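Telby Debt Tracker, paid version – review after a full budget season

Posted Mar 4, 2025

Quick one, I have a briefing note due. Short version: good tool, ugly exports, price is a bit cheeky.

Telby pulls together what governments owe, who they owe it to and when it falls due. Bonds, bank loans, loans from other governments, the lot. You pick a country and get a repayment calendar. I cover sovereign debt for a small aid charity and used to do all this in a spreadsheet I inherited from Ok-hee Chae. Sorry Ok-hee. It had 13 tabs and a colour code only you understood.

Signed up in November. Single seat is $50 a month, or $600 if you pay for the year, so no discount at all for paying up front. Odd choice.

What works. The calendar. Load a country, drag the slider, see which years get nasty. I had a chart for a meeting on debt relief in the time it took the kettle to boil. Creditor split is clear too – you can seperate private bondholders from official lenders with one click, and that's most of my job some weeks.

Currency toggle is great. Switch the whole thing to local currency and watch the repayments jump when the exchange rate slips. Da-eun Yoon on our policy side now uses it more than I do.

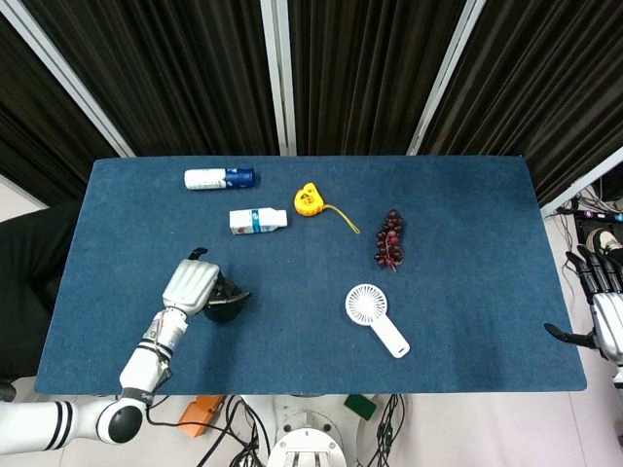 Does it cover state-owned companies as well as governments?

Only where the government has guaranteed the debt. A power utility borrowing on its own name won't show up, and for some countries that's a big hole. You'll need to dig through annual reports for those, same as before.

What doesn't. Exports. CSV comes out with the dates as text, every time, so there's a clean-up job before you can chart anything yourself. PDF export is worse, labels sit on top of each other. Told support, got a friendly reply from Gualtiero Rizzi saying its on the list. Still on the list.

Restructuring scenarios are thin. You can push maturities out and cut the coupon. Can't model a haircut on principal without upgrading to the team plan, and the team plan has a minimum seat count we'll never hit. Annoying.

Data covers 84 countries. Fine for me, but two of the small island states I follow aren't there. Check the list before you pay.

Compared with Udden: Udden is cheaper and has better notes on where each number comes from. Slower though, and the updates lag. Tried Kwon for a week as well – made for traders, all yields and spreads, not much use if you care about how a health budget gets squeezed.

Would I renew? Probably, monthly. Wouldn't do the annual again until the exports are fixed. If your employer is paying, go for it. If it's your own money, start with Udden and see how far you get.

Four out of five. Three and a half on export days.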